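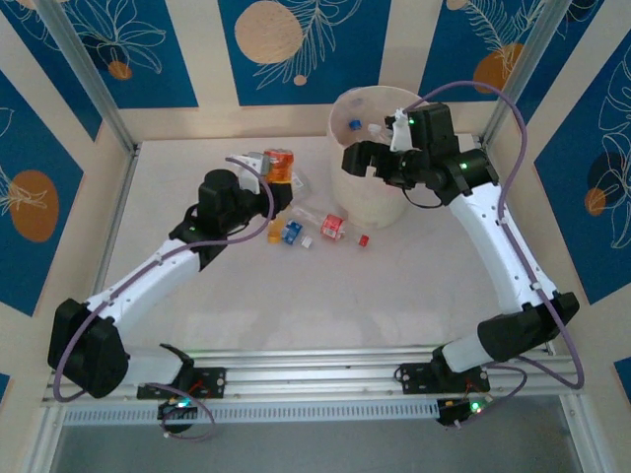
Week 9: Sound in low-budget cinema

Our set film is Trelthorpe, shot on a shoestring and all the better for it! Listen hard to the opening reel.
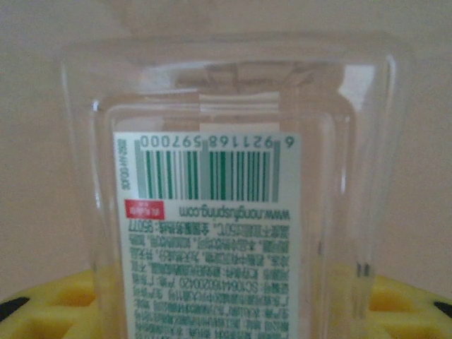 What is room tone?
The background sound of a place when no one is speaking. Editors lay it under cuts so the joins don't show.

1. Watch the first 9 minutes with the sound off, then again with it on.
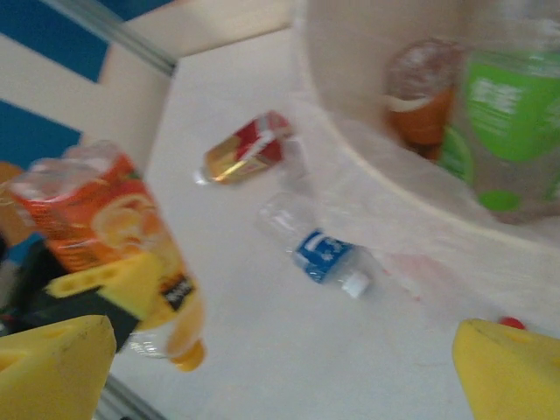

2. Note each sound whose source stays off screen.

The lighthouse talk is a joy for this (my favourite bit of the whole film)

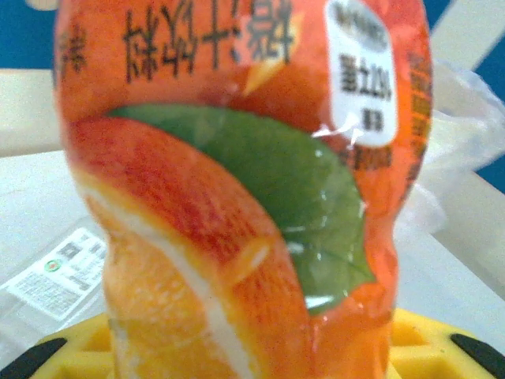
and the foghorn beneath it does half the acting. Bring your notes to the seminar.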